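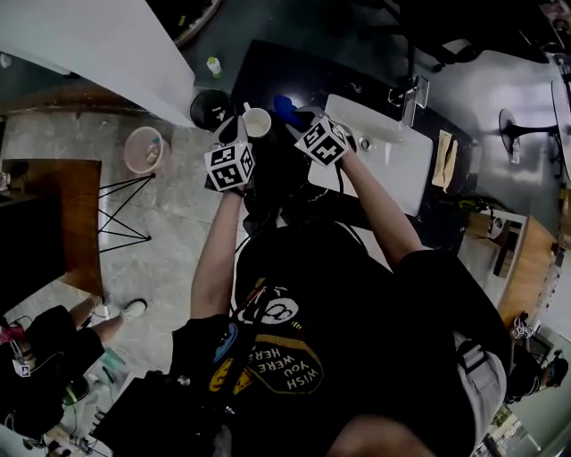 Chapter 7
Washing Up and the Care of the Sink

By the end of this chapter you should be able to:
set up a sink and worktop before washing up
choose a sensible order of washing
pick the right cloth, sponge or brush for the job
leave the sink area clean and ready for the next person

Key words: worktop, draining, residue, rinse, limescale, air drying

7.1 Why start with the sink?

Most of the work in a kitchen passes through the sink at some point. Vegetables are rinsed there, hands are washed there, pans are filled there and dirty cups end up beside it. A sink that is used for so many things gets dirty quickly, even when it looks clean. Tea and milk leave a thin film, and grease settles along the waterline and round the drain.

In Chapter 6 you looked at worktops and how to wipe them down. The sink and the worktop should be treated as one area. Water splashed from one lands on the other, and a dirty cloth left on the side will undo the work you have just done.

7.2 The Magsi Street kitchen

Several exercises in this part of the book are based on the shared kitchen at Magsi Street, which is used by the tenants of a small block of workshops. Arsalan Sandhu looked after the kitchen for two years and kept a notebook of what was washed, when, and what was left behind. Part of one entry is given below.

7 Dec 2021. Two cups left by the sink, one with milk still in it. Sponge left in the bowl overnight and smells. Threw it out. Moved the cloths to the rail - they never dry folded up on the side. Tap needs descaling again.

Read the entry again when you have finished section 7.4. You should then be able to say which of these problems would have been prevented by a proper finish to the washing up, and which is a matter of regular upkeep.

7.3 Before you run the water

A good deal of washing up goes wrong before the tap is turned on. Work through these steps first.

1. Empty cups and glasses. Pour leftover drinks away and rinse the cup at once.
2. Scrape plates into the food waste.
3. Move dry things away from the sink. Jars, lids and clean cloths should be out of reach of splashes.
4. Check that the drain is clear.
5. Put out a rack or a clean towel for draining.

Items are then washed from the least greasy to the most greasy: glasses and cups, cutlery, plates, and last of all pans. Change the water when it turns cloudy or cools down. In a small bowl this may be needed twice in one session.

Activity 7A

Work in pairs. One person washes and the other dries and puts away. Before you begin, agree where each clean item will go. Afterwards, write down any moment when one of you had to wait for the other, and suggest a change to the layout that would have saved the wait. Keep your notes, as you will need them for the planning task in section 7.5.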